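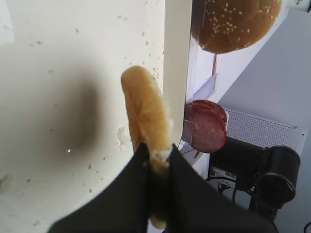

Figure 3. Half of a hamburger bun held on edge, with crumbs on the white tabletop.

Print this article | E-mail this article
June 2021, by Aidan Rafferty and Conall Hennessy
14 shares | 2 comments

4.2 Crumbs and fillings

Of everything we studied in the Kinsella burger sessions, the bread gave us the most pleasure. A bun half is a lovely thing to study! Its crust is firm enough to hold, yet the cut side sheds crumb at a light pinch, and the specks travel much further than we had guessed. Figure 3 shows how widely they can lie on a plain white surface. We used 79 buns in the first round and 200 in the second, all bought on the morning of use.

Fillings were another matter. Lettuce and cabbage were chopped beforehand and put out side by side in one clear tub, so that a person building a burger could reach both without moving anything.

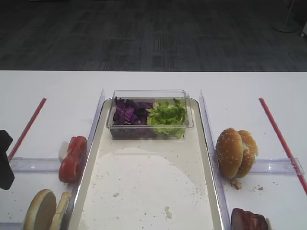
We liked this layout very much. Purple and green are easy to tell apart at a glance, and when a shred of one strays into the other it shows up at once (a real help when scoring the tidiness of a finished burger). White paper under the food does the same job less well for bread, as pale pieces are easily missed against it, while darker crumbs stand out nicely.

Scores for tidiness ran from 0 to 100. Some 20 burgers were scored twice, by each of us in turn, and we disagreed mostly over how to treat larger bits of bread. In the October round we plan to weigh them separately from the fine crumb, using the Drosix scale described in Section 3.

Print | E-mail | Back to contents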